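The Comparison at Sedgwick

Marjorie Lightfoot set the torque limit to 3 and logged it. The controller acknowledged. She set it to 4, logged that, and set it back.

There were two candidate controllers. The Grakis unit closed its loop on motor current and guessed at grip force from there. The Kernell unit had its own force input and ignored the current unless it spiked. On paper the Kernell was better. Sedgwick had bought on paper twice before, and both purchases were now on a shelf in the corridor with their cables wrapped around them.

The test plan ran to 100 objects. Marjorie had written it in July, in one afternoon, and had regretted item 12 ever since. Item 12 read "household, misc." It did not say which household or how misc. Purchasing had asked her to clarify and she had replied that the meaning was plain. It was not plain. She had simply wanted to go home.

So the trials had left the bench. The procedure now called for a table in a lived-in room, with ordinary cloth on it and ordinary things on the cloth, and for the jaws to be worked by hand so that the arm's own errors stayed out of the record. Clollora, the logging software, stamped every closure with a number. The numbers did not reset between sessions. The last one of the previous evening had been 2738.

She checked the pads before the first closure. One was navy, the other a brighter blue with ribs. The data sheet for the ribbed pad claimed a higher friction coefficient on smooth surfaces and gave no test conditions. She had written to the supplier for the conditions. The supplier had sent the data sheet again.

"Ready on the second gripper," said Oren, from her right.

"Mode?"

"Grakis."

"I'm on Kernell. Close when you like. Don't wait for me."

She brought the jaws down over the brown piece, which had one smooth curved side and a row of fine teeth along the other. She had entered it in the plan as "rigid, asymmetric." The teeth were the difficulty. If a pad settled on them the contact patch would be a fraction of the nominal value and the Kernell would read the force as concentrated and back off. She took it by the ends. The force trace rose, overshot, and flattened. She lifted.
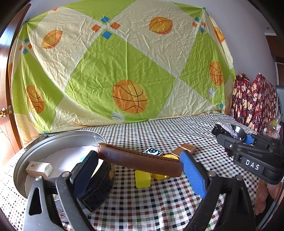

Closure 2739. Mixed pads, ribbed pad on the squared end.

The piece sat at a slope, higher on the left. Marjorie noted the slope. She did not correct it, as the procedure allowed no correction after lift. She held still over the yellow block and counted under her breath to the end of the dwell period, watching the trace.

It was a good trace. There was a small ripple in it at the frequency of her own pulse, and she noted that too.

"Drift?" said Oren.

"None yet."

"I've got drift."

"How much?"

"Enough that it thinks it's holding something softer than it is. It keeps re-estimating." He was quiet for a moment. "Now it thinks it's holding nothing."

"Is it holding something?"

"Yes."

"Log both."

He logged both. This was the part of the Grakis that the sales engineer had called adaptive. With the motor cold, the current estimate was fair. As the windings warmed the estimate slid, and the controller, having no second opinion, believed itself. Marjorie had seen the same thing in people but the form had no field for it.

She lowered the brown piece to the cloth and opened the jaws. The Kernell released late. The lag was short, and she would have missed it without the trace, but it was there. The force input had not returned to zero, so the controller had waited for it. She ran an empty close and open. The offset remained.

"Mine won't zero," she said.

"Since when?"

"Since that lift."

"So mine lets itself believe it's empty and yours won't admit that it is."

She considered whether this was accurate. It was, broadly. She typed: Unit A underreports load with motor temperature. Unit B retains offset after asymmetric load; release delayed. She read it over and changed "retains" to "retained," as one instance did not support the present tense.

At four in the afternoon her telephone rang. It was Purchasing. They wanted to know whether there was a recommendation, as the quotation from Kernell would lapse, and the one from Grakis had come down again.

"There are two faults," Marjorie said. "They're different faults."

"Which is the smaller?"

"They aren't in the same units."

Purchasing asked if she could convert them. She said she would need the rest of the objects. Purchasing asked how many that was, and she told them, and there was a pause in which she could hear someone else's printer.

"Could you do it on fewer?"

"I could do it on fewer," said Marjorie. "I'd know less."

They said they would call back. She put the telephone face down and looked along the plan to the next line. Oren had let his motor cool and was reading the estimate aloud at intervals, in a flat voice, like a man reading a tide table. The figure was coming back toward the truth. It would reach it, she judged, well after it was any use to them.

She power-cycled the Kernell, waited for the light, and checked the zero. The offset was gone. She wrote that down, took hold of the brown piece by the ends again, and told him to start his clock.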